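Packaged dry goods

Packaged dry goods are foods with little moisture in them, sold in sealed bags, boxes or wrappers and kept at room temperature until they are wanted. The group takes in dried pasta, noodles, rice, beans, flour, crackers, cereal and a great many snacks, and in most homes it makes up the larger part of what people mean when they talk about "the pantry," whether that is a walk-in room, a single cupboard or a little shelf at the end of the kitchen counter. This article deals mainly with the packages themselves and with the ways people arrange them on small open shelves.

Overview

Drying is one of the oldest ways of keeping food, and it remains one of the friendliest to the household, as it asks for no ice, no salt barrel and no electricity. What has changed is the wrapping. For a long time dry foods were sold loose, weighed out by the shopkeeper and carried home in paper or cloth. The sealed bag and the printed box came later, and with them came the whole question of how to store things of so many different shapes side by side. A sack of rice slumps, a box stands, and a bag of pasta does a bit of both, depending on how full it is and which way up it has been set.

Writers on home storage usually sort dry goods by package and leave the contents for later. Uyên Kim's handbook The Patient Pantry, which grew out of a series of household leaflets put out by the Rotley Homemaking Circle, speaks of "standers," "leaners" and "sleepers," and the terms have been taken up fondly by many of her readers. Standers are boxes and stiff-bottomed pouches. Leaners are filled bags that will stay upright only with a neighbor or a wall to rest on. Sleepers are the bags and flat packets that are happiest lying down.

Common packages

Clear film bags

The clear or mostly clear plastic bag is the usual home of short dried pasta, and it has the great advantage that the cook can see what is inside. Shape matters a good deal with pasta, and a glance through the film tells twists from tubes without any reading at all. Makers commonly add a printed panel in a strong color, with the name and cooking directions, and imported pasta may carry a further label in the language of the country where it is sold.

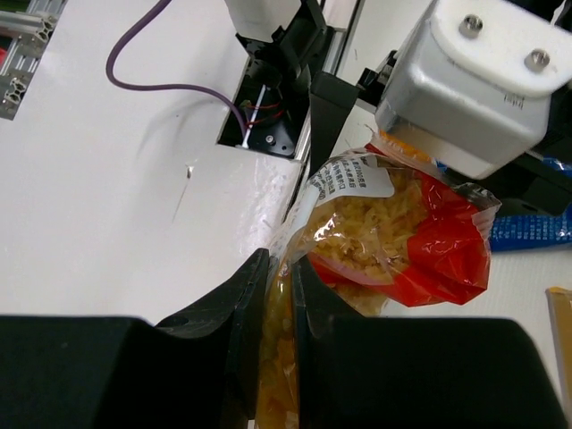
Short, twisted pasta in a mostly transparent bag with a red printed panel and a white label near the top.

Bags of this kind are light for their size and forgiving to handle. They do have two weak points. The first is the seam, which can split if the bag is squeezed hard around the middle or dropped on its end. The second is the pasta itself, for although short twisted shapes hold up better than long strands, the pieces along the bottom will chip if heavier things are piled on top of them. A few broken twists do no harm to a soup, of course, and thrifty cooks have always had a jar for them.

Printed wrappers and opaque bags

Noodles, crackers and many snacks come in film that has been printed all over, sometimes with a repeating pattern or with small lettering. The printing makes a cheerful shelf, but it hides the contents, so the cook has to learn the package by its color. Households that buy the same few goods again and again manage this without thinking. Guests, grandparents and children home from college tend to open two or three before they find the right one, and Kim suggests – very kindly – that a strip of paper tape with one plain word on it will save everybody a little time.

Cartons

The cardboard box is the easiest package to shelve. It has flat sides, it can be set on end like a book, and it holds its shape when half empty. A row of bags is often finished with a box at either end for just this reason. Its drawbacks are damp, which softens the board, and the inner bag, which is seldom easy to close again once it has been torn.

The small two-tier shelf

Among the many pieces of furniture used for dry goods, the small two-tier shelf has a place of its own. It is low enough to stand on a table or counter, and it gives two levels in the space that one would otherwise take up. The upper level is open to the room and can be reached from any side. The lower level is roofed over by the upper one, so goods have to go in from the front, and the height of the opening decides what will fit.

Plain white shelves are a popular choice, as they brighten the lower level, where the light is poorest. The Palport, a tabletop model sold in the Rotley area, was made in white only during its first years, and its makers, a small family firm by the name of Ngô, are said to have printed 1,508 copies of the leaflet that came with it. The leaflet is still passed around among people who enjoy this sort of thing. It devotes a full page to bags of noodles and only two lines to putting the shelf together.

A rival model, the Parkix, had a slightly taller lower tier and a raised lip along the back. Opinions differ about the lip. It keeps bags from sliding off behind, and it also collects flour.

Loading the lower tier

Most of the difficulty in using a small shelf lies underneath. The usual approach is to begin with the lower tier while there is still room to see and move, and to leave the upper one until last. Bags are taken by the sides, near the middle, with just enough pressure to hold them, and brought in level with the opening. A bag carried too high will catch its crimped top on the edge of the upper board. One that is carried too low drags along the table and can pull its neighbors out of line.

Goods are then set down and let go gently. It is worth waiting a moment before drawing the hand away, so that the contents can settle and the bag can find its own balance. If it leans, another bag or a carton may be brought up beside it. Some people prefer to work with both hands, one to place the package and the other to steady the row, while others find that two hands in a low opening get in each other's way and would sooner keep one free outside for passing things along.

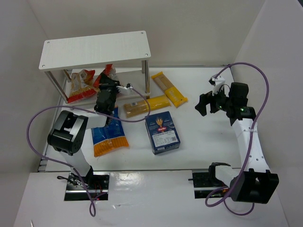 Arranging by use

Once the goods are on the shelf, the question of order comes up, and here the handbooks become quite personal. The simplest plan puts everyday foods on the upper tier and slower ones below. Another keeps all the pasta and noodles together, whatever their packages look like, with snacks on the other level. A third goes by date, with the oldest package in front, and this is the plan most often recommended for families who buy in quantity.

Kim herself changed her mind on the subject. Her early leaflets favored grouping by food, but she later asked readers to write in with their own habits, and 486 of them did. A good many wrote that they grouped by meal: the pasta beside the things eaten with pasta, the breakfast foods in a little cluster of their own. She gave the plan a warm chapter in the revised handbook, together with several letters printed in full, one of them chiefly about a cat.

Open shelves and closed cupboards

An open shelf keeps goods in view, so that less is forgotten and less is bought twice. It also leaves them in the light, which can fade the flavor of some foods over a long stay, and within reach of steam from the stove. A closed cupboard is darker and steadier in temperature. Many kitchens use both, with unopened packages in the cupboard and the week's supply out on the shelf, and the short walk between the two becomes part of the routine of the house.

Opened bags do best folded down tightly over the contents and clipped, or emptied into a jar with a good lid. If a jar is used, the cooking directions can be cut from the bag and tucked inside. Pasta shapes vary in their cooking time, and the directions are missed sooner than one would think.

Yearly sorting

Late winter is a traditional time for going through the dry goods in the Rotley leaflets, which set aside a weekend in February for it. Everything is taken down, the boards are wiped with a barely damp cloth and allowed to dry, and the packages go back in order of date. Torn bags are emptied into jars, and sound packages that the household is not going to eat are passed on to a neighbor or a food pantry while there is still plenty of time left on them.

See also

Dried pasta
Food packaging
Kitchen cupboard
Pantry
Shelf (furniture)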